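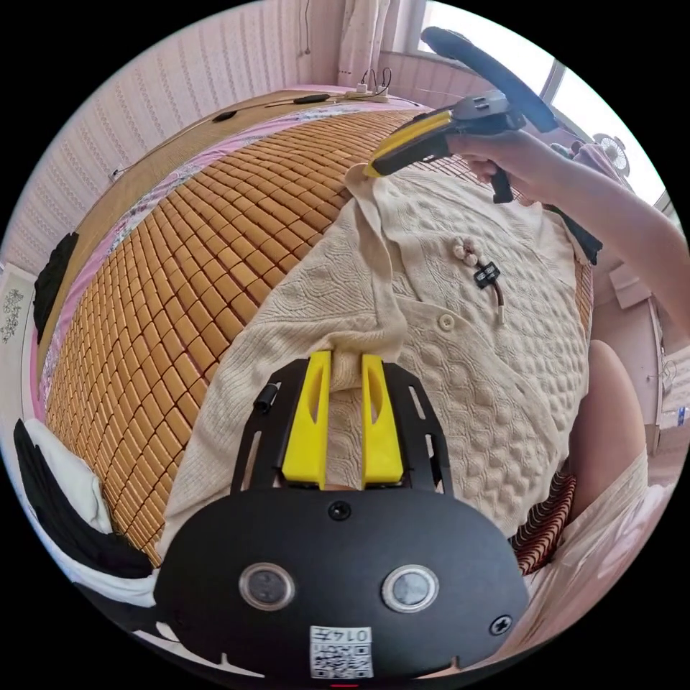 La chaqueta que no cabe en ningún cajón

Hay una prenda que derrota a todos los métodos de orden conocidos, y es la chaqueta de punto gordo. Las camisas se cuelgan. Los vaqueros se apilan. Las camisetas se enrollan como si fueran sushi, porque alguien lo dijo en un vídeo y le hicimos caso. Pero la rebeca color crema, esa con ochos, rombos y bolitas en relieve que compramos en un arrebato de vida rural, no se deja. Colgada, crece. Doblada, ocupa lo mismo que un gato adulto y tiene la misma disposición a colaborar.

Carmela Rizzi lleva un taller de arreglo de lana en Kirnbridge, encima de una ferretería, y recibe cada diciembre la misma procesión. «Me traen chaquetas con los hombros de punta», cuenta. «Les pregunto si las cuelgan y me dicen que no. Luego miro los hombros y sé qué percha tienen en casa». En su taller las perchas están prohibidas, salvo una, de alambre, que usa para desatascar el fregadero.

Su método empieza por buscar una superficie plana y grande, condición que en un piso urbano elimina a la mitad de los aspirantes. La mesa del comedor sirve si se retira lo que la gente guarda en la mesa del comedor. La cama también, aunque se hunde. Rizzi prefiere una esterilla de bambú de las de dormir en verano, que es firme, se pone en cualquier sitio y en invierno no tiene otra cosa que hacer. Conviene pasarle antes la mano en busca de astillas: un enganchón en un punto de ochos es el principio de una relación larga con una aguja de ganchillo.

Después se extiende la chaqueta sin estirarla. Parece fácil. El punto trabajado mezcla zonas que tiran cada una por su lado: el canalé encoge, los ochos fruncen, las bolitas abultan y la tira de los botones, más lisa y más formal, se arruga en cuanto una se descuida. Rizzi alisa desde el centro, con la palma, y deja los pliegues de la tira para el final. Los botones los abrocha todos. Hay quien defiende abrochar uno sí y otro no, escuela a la que ella se refiere como «los modernos».

Queda el asunto de los adornos. A la chaqueta de hoy le cuelga a menudo algo: unas cuentas, una etiqueta negra, un cordoncito marrón que en la tienda parecía una idea estupenda. Si se puede quitar, se quita. Si no, se coloca sobre la lana de modo que quede en la parte exterior del doblado, pues una cuenta encerrada tres meses entre dos capas de punto deja una huella muy parecida a la de una muela.

Y por fin se dobla. Mangas hacia dentro, cruzadas sobre el pecho, en postura de faraón; luego la prenda en tres, de abajo arriba, floja. Nada de enrollar. Italo Sala, que vende armarios en Lombardi desde hace 9 años y por tanto tiene intereses en la materia, recomienda una balda de 80 centímetros por persona solo para el punto. Le pregunté cuánta gente la tiene. «Yo no», respondió.

En mi casa, la prueba duró una tarde. El primer paquete salió con forma de almohada de avión. El segundo era casi rectangular y lo enseñé en la cena a Uriel Navarrete, mi marido, que lo miró con respeto y preguntó dónde iba a meterlo. Probé el cajón, que cerró hasta la mitad. Probé la balda de arriba, donde ya vivían dos mantas y una raqueta. Al final lo dejé en la silla del dormitorio, la que todos tenemos y en la que nadie se sienta, doblado según las reglas, con los botones mirando al techo -- y a la mañana siguiente hacía frío y me lo puse.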